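Wusora Data Room: Questions I Get Asked a Lot

I'm Selamawit Nigatu and I run the recording side of Wusora, which means I spend my days moving robot arms around so a learning system has something to copy. People write in with the same questions again and again, so I finally put my answers in one place. If yours isn't covered, send it over and I'll add it when I next get a quiet Monday (don't hold your breath, but I do get to them!).

What counts as one example?

One try at one task, start to finish. We call it an episode, same as most people do. It has the video, the joint positions for both arms, the gripper openings and a line of plain text saying what the job was. If I stop halfway to scratch my nose, the nose pause is in there too. I used to throw those out. Now I keep a pause if it's short and toss the episode if it's long enough that I'd get bored watching it back.

How many do you need for a task?

It depends so much on the task that I hate answering this one. For our poker case work we set a first target of 115 episodes, and that was just to see whether the training run would get anywhere at all. A task with one object and a big fat drop zone can get by on fewer. Anything with a slot, a lid or a snug fit eats examples like crazy.

Why a poker case, of all things?

Because I love it! It's got chips in stacks, cards that belong in a slot, and compartments that don't forgive sloppy placing. It's one object that holds a whole bunch of little jobs, so I can set up once and record different things all morning. Before this we did a sewing kit and I never want to see a bobbin again.

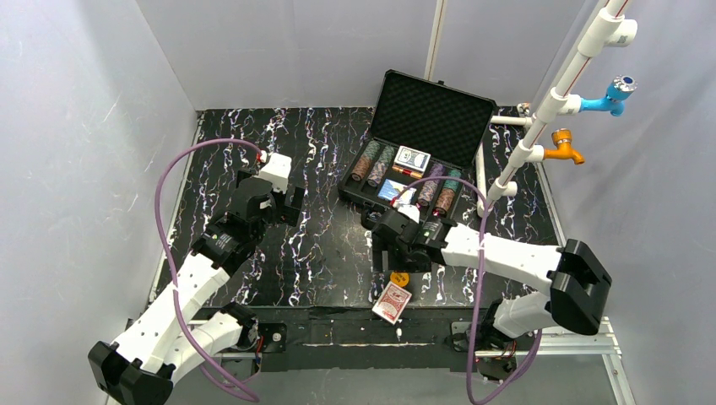

The right arm at the poker case and the left hovering over the back-left of the table, with the red deck and one chip out on the table.

Do you put things in the same spot every time?

No, and please don't do this at home either. On our very first set I lined everything up perfectly because it looked nice, and the policy we got out of it was lost the second a deck sat two inches over. So now things go down at odd angles and in odd places. I have a little sheet with 13 starting layouts that I rotate through, and within each layout I let my hand be a bit careless. Getachew Negussie wanted to randomize the layouts with a script, and we tried that for a while, but I kept misreading the script's left and right, so the sheet won.

Do you use both arms for every episode?

Both are always recorded, even when one is just hanging out. Some jobs only need one arm and the other stays parked up out of the way. That's still useful, I think, since the model has to learn when an arm should do nothing. Early on ours waved the spare arm around like it was conducting an orchestra.

What happens when you drop something?

If I can pick it up again in a natural way, I keep going and tag the episode "recovery." Those are gold. A learning system that has only ever seen perfect grabs has no idea what to do after a bad one. If a chip rolls off the table, I end the episode and mark it failed. We keep the failed ones in their own folder and don't train on them at the moment, though Getachew keeps making the case for using them somehow.

How long can one person record in a day?

I tap out after two sessions. My grabs get lazy and it shows in the data, you can see the same half-hearted wrist twist over and over. We swap operators partway through each set. It's a good idea for another reason too: I always come in from the front of an object and Getachew always comes in from the side, so between us the model gets more than one way of doing things.

Who checks the recordings?

Whoever didn't make them. We use a review tool called Predbridge that plays the video next to the joint plots, and the reviewer gives each one a keep, a maybe or a no. In November I went back over a batch of 12 maybes and ended up keeping 7. Most of the rest had text labels that didn't match what I did, which was embarrassing. "Put the red deck away" isn't much help if I went for the chip.

How should I word the task labels?

Short, and the way you'd say it to a friend. We write each one a few different ways so the model doesn't get stuck on one phrase. Name the color if there's more than one of a thing.

Can I get a copy of the data?

The poker case set isn't out yet. The older Nisbet set is, and you can ask for it through the contact form. Tell me what format you want, I can export two of them without crying.

Can I come and drive the arms?

Yes, if you're nearby! Bring patience and short sleeves. First-timers usually start on the Korkis practice task, which is moving soft blocks between two bowls, and I'll sit next to you the whole time.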